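Tips from the Clasow robot club: practice at home

Our club prepares for the household round of the student competition, where the robot must put away trash, fold a cloth and tidy a desk. Before the robot does it, we do it by our own hands with the grippers. These are the small tips we have collected since September.

Open the lid of the trash bin before you start. With two fingers on each gripper it is very hard to lift a hinged lid and hold something at the same time.

Push your sleeves over the elbow. A wide sleeve falls in front of the markers and then the run must be repeated. We lost 6 runs in one afternoon in this way.

Hold the grippers apart for five seconds at the beginning, with the fingers open, and only then walk to the object.

Let the cables hang free. If you wind them around the wrist they pull when you turn.

For cloths, take the corner and not the middle. For bottles, close the fingers slowly and below the neck.

Wipe the marker cubes with a dry cotton cloth. Olga used window spray once and the print became gray.

Write the number of each run in the notebook the same minute. We are now at 217 and want to reach 400.
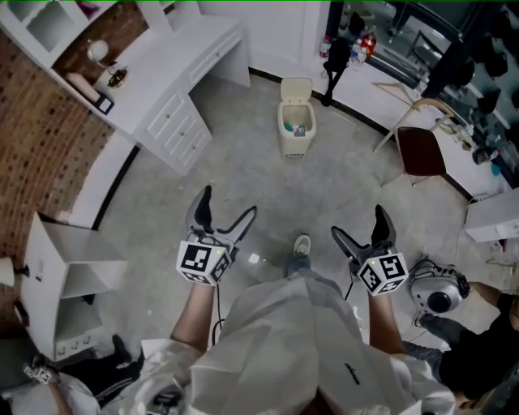 Lauri Hämäläinen wrote to us that in his club they put the cables through a loop on the back of the belt, and nobody stepped on one after that. He also asks if we practice with the left hand alone. We do, but only for the cloth, and it goes badly still.

Next time: how to sort the screws of the Montoya kit.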